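Hand-held gripper build, fingers close unevenly under load

Bukis Workshop Forum > Builds in progress

jsrour
Hello all. I am building a pair of hand-held grippers at home, to record sorting tasks that later a small arm should learn to repeat. The mechanism is a parallel linkage with two fingers, driven by a trigger through a cord. It opens very nicely. But when it closes on something round and firm, the left finger arrives first and the right one stays behind, and the fruit is rolled away before the grip is complete.

I have already changed the pivot screws and put new washers, and the difference became smaller but it did not disappear. The pads are a soft rubber, glued. Has somebody here met the same behaviour? I would be grateful for any idea before I print the fingers again, as one finger takes 12 hours on my printer.
Jad Srour

flatpack_moz
G'day Jad. Is it one cord to both fingers or one each? If it's one each I'd bet on stretch. Braided fishing line looks stiff in your hand but it creeps like mad over the first few days. I pre-load mine overnight with a hanging weight before I fit it.

jsrour
Thank you for the quick answer. It is one cord for each finger, and they are joined behind the trigger by a small bar. The cord is from Branddale, the grey one. I did not pre-load it. I will try this tonight in the garage.

Nettle
I'd leave the cord alone, to be frank. A joined bar will always let the easier finger go first, that's what it's for. If you want both fingers to move together whatever they touch, you need gears at the base, one meshing with the other. My Flukside hand has two printed sector gears and they've never been out of step.

flatpack_moz
And never been quiet either, I've heard that thing at the August meet. Gears give you backlash the moment they wear. For picking up fruit you want a bit of give between the fingers, or you'll shove the fruit sideways whenever you come in off centre.

Nettle
Then come in on centre! He's recording demonstrations. If the finger positions aren't repeatable, the data's rubbish whatever the grip feels like.

jsrour
I think you are both partly right, if I may say so. With the bar, the grip adapts to where the fruit is, and I like this. But the position I record is only the trigger, so when the fingers are not symmetrical the recording does not know it. Perhaps I should first measure how large the difference is.

jsrour
I have now measured. After one night with the weight, the right finger is late by 10 degrees of trigger travel. Before it was 18. So the cord was a part of the problem, and I thank flatpack_moz for it. The rest I believe is friction in the right pivot, where I drilled the hole not perfectly straight.

kerbside
Careful with drilling it out again. Ream it by hand and fit a bronze bush. Nassar sells them in small bags, and the short ones will sit flush if you countersink the finger a little. What colour are the pads, by the way, the blue ones from the same shop? I found the glue let go when they got cold.

jsrour
Yes, blue. For the glue I have no problem until now, but my house is never very cold. I ordered the bushes yesterday.

While I wait I continue to practise the sorting with both hands. The fruit is on the bed, on a plaid sheet, and some of it is already in the tray: a tangerine, a walnut and two red ones. The jujubes and the kumquats are the more difficult, being so small, and for these I must tilt the wrist more than I would like. Maybe the pads should be narrower at the tip.

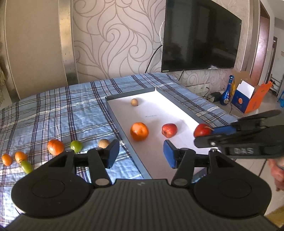
Nettle reckons narrower tips would be a mistake before the timing is sorted out, and posted the following: You'll change two things at once and never know which one helped. Fit the bushes, run the same kumquat twenty times, write down how often it rolls off, and only then touch the pads. I still say gears, but I'll stop going on about it.

flatpack_moz
Never thought I'd agree with Nettle, but yeah. One change at a time. Though I'd use a walnut for the test, kumquats go soft after a few squeezes and then they grip better than they should.

jsrour
This is a good point about the kumquat. I will use the walnut. Also I weighed the gripper, and I can take away 130 grams if I print the housing with thinner walls, but this comes after. I will write again when the bushes are fitted.

kerbside
Keep the thick walls near the trigger, mine cracked there.

Recent topics in Builds in progress
Trigger return spring too stiff for long sessions
Cheap encoders, which ones survived?
Reaming printed parts without melting them
Show us your wiring (keep it tidy)

Contact the moderators | © Bukis Workshop Forum | Back to top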